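Murnex Mail Setup Adapter

The Murnex Mail Setup Adapter is a small plug-in unit for offices that keep their own mail server and need to connect staff phones to it. It stores the incoming and outgoing server settings and passes them to each phone over the local wireless network. Staff members enter only their email address and password.

Models

The Kosari model supports up to 244 accounts. The Bajpai model supports up to 284 accounts and allows shared mailboxes. Both models include 2 network ports and a wall mount.

Before You Begin

Connect the adapter to the office router and wait until the status page reports that the unit is ready. Remove any earlier version of the account from the phone. Phones that are managed by an outside service may require permission from that service before a new account can be added.

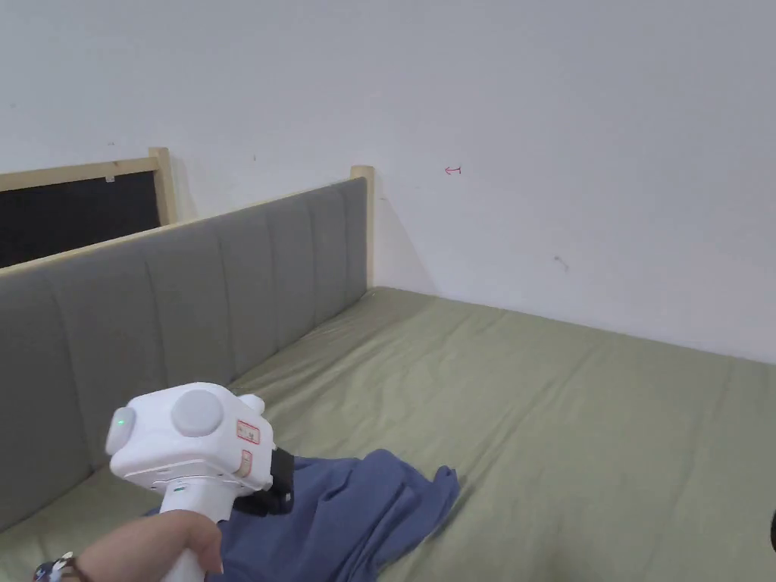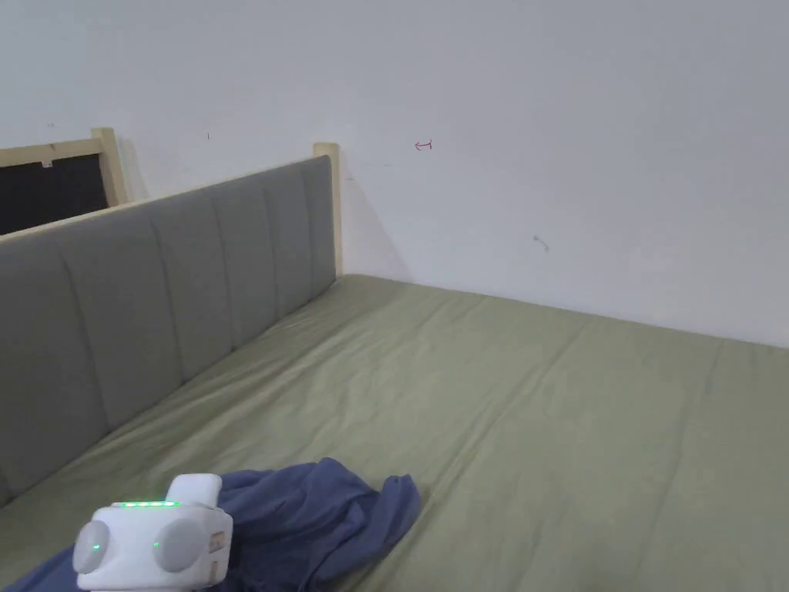
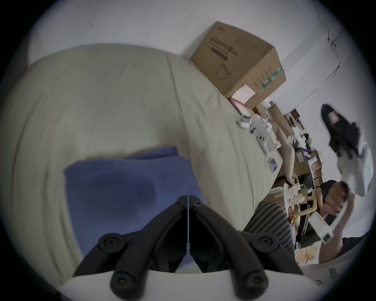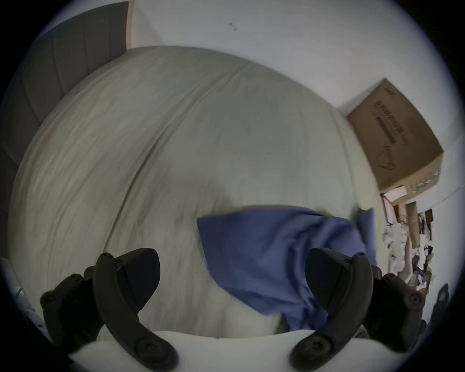
According to Runetti, which uses the Kosari model, the adapter handled new accounts well but did not carry over email signatures, and these had to be entered again on each phone. Signatures are stored by the mail app and are not part of the server settings. Customers who wish to keep them should copy the text to a note before removing the old account.

Security

Passwords are not stored on the adapter. Settings are sent over an encrypted connection, and the setup window closes after 3 failed attempts. An administrator may open it again from the status page.

Updates and Support

The current software was released on 26th March. Units bought before that date can be updated from the status page at no charge. The next release is planned for October and will add calendar settings for both models.

Please have the serial number available when contacting Murnex support. Returns are accepted in the original packaging with all cables included.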